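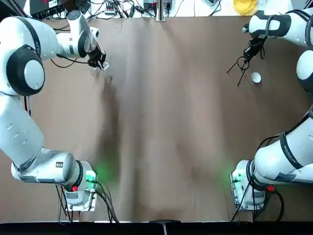
How do you work out who wrote an unsigned newspaper dispatch? Start with the cable log. The printed page comes second.

1/ Notes on method, after a winter with the foreign desk files of the Pelau Courier. The paper ran a correspondent in Saithong and a stringer in Workov. Neither got a byline. House style was "From Our Own Correspondent" for staff and "By Cable" for everyone else, and the night desk mixed them up.

2/ The log has 3635 entries. Each gives office of origin, time handed in, time received, word count and the rate charged. Sender is a one- or two-letter code. The key to the codes is missing, so they have to be rebuilt from the expense sheets.

3/ Expense sheets list cable charges by person and week. If the weekly total for code K equals the total claimed by one correspondent in four or five consecutive weeks, I accept the match. Two weeks is too few. Two people filing at the press rate can easily land on the same sum.

4/ Word counts do not carry over to print. Cables dropped articles and most prepositions, and the desk put them back. A cable of 215 words could fill half a column.
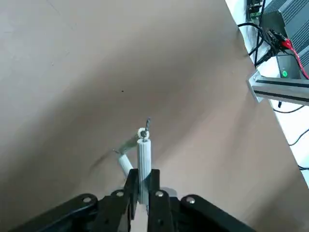 Tetteh Appiah replies that the ratio of printed to cabled words is a usable signal by itself, as one subeditor padded far more than the others, and that the duty rosters would show which nights were his.

5/ Agreed, with a limit. The rosters survive for the Conudow bureau only, which relayed Saithong copy until the direct line opened. Outside that period the ratio tells you who edited a story – if that – and says little about who wrote it.

6/ Results so far: 236 dispatches with a firm attribution. Several carried "By Cable" and were staff work. The long piece on the Workov rail strike, usually given to the staff man, was handed in at Workov under the stringer's code at 2:40 a.m. local time. The staff man's hotel bill puts him in Saithong that night.

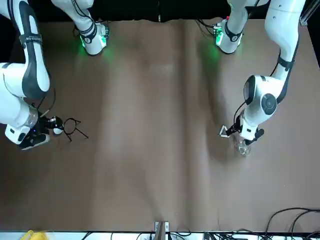
Two white arms over the table with brown paper.

7/ Style tests are weak here. I tried function-word counts on pieces over 800 words and got clusters that followed the subeditors. Maksym Palamarchuk got the same outcome on a different paper, with better scans than mine.
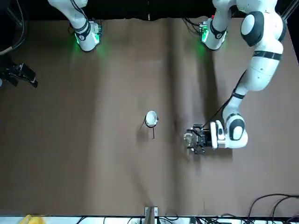

8/ Time stamps. The log uses office time at Pelau for receipt and local time for handing in. The clerk changed practice one March and left no note. Anything after that needs checking against the delivery slips.

9/ Slips for the second half of the log are still uncataloged. I have a reading room slot on Tuesday and will post the corrected table after that.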